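Removing wax from an oilcloth table cover before a rental return
Farkton Community Help, Household and Events section 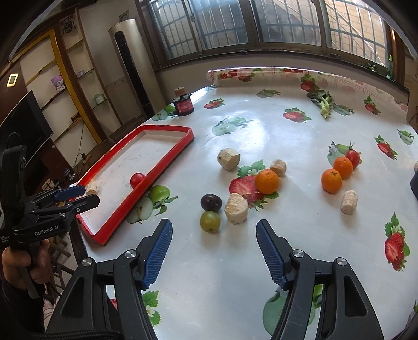
The table with its glossy white oilcloth and the red tray.

Posted by Siu-fong Tang

Our neighborhood association rents a hall in Farkton each March for a supper. The rental agreement requires that all table covers be returned in clean condition, and it allows the hall to keep a deposit of $300 if they are not. One of the white oilcloths now has candle wax in two places, one spot the size of a coin and the other a long drip near the hem. I would like to know which method of removal is considered safe for a coated cloth. I have been advised to use a warm iron over brown paper, but I am concerned that the coating will be damaged. The cloth must be back by 4 p.m. on the day of return.

Posted by Umusstead Linen Desk

Please do not use an iron. The method with brown paper is intended for cotton and linen. Oilcloth has a coated face, and direct heat may cause it to blister or to stick to the paper.

We recommend the following. Place a sealed bag of ice on the wax until it is hard. Lift the wax with the edge of a plastic card held nearly flat. Wipe the remaining film with a soft cloth, lukewarm water and 2 drops of dish soap, then rinse and dry the area. Solvents, bleach and scouring powder should be avoided. If the candle was colored, a faint stain may remain, and it should be reported to the hall in writing before the return.

Roll the cloth around a cardboard tube for transport. Folds made in a cold car can crack the surface.

Posted by Ouazzani

I agree with the reply concerning ice. A hair dryer on the low setting also worked on ours, although the cloth was an old one. Please check your agreement as well. Ours permitted ordinary wear, and the hall returned the full deposit.

Posted by Etari

Replacement oilcloth is sold by the yard at most fabric stores. It may cost less than the deposit.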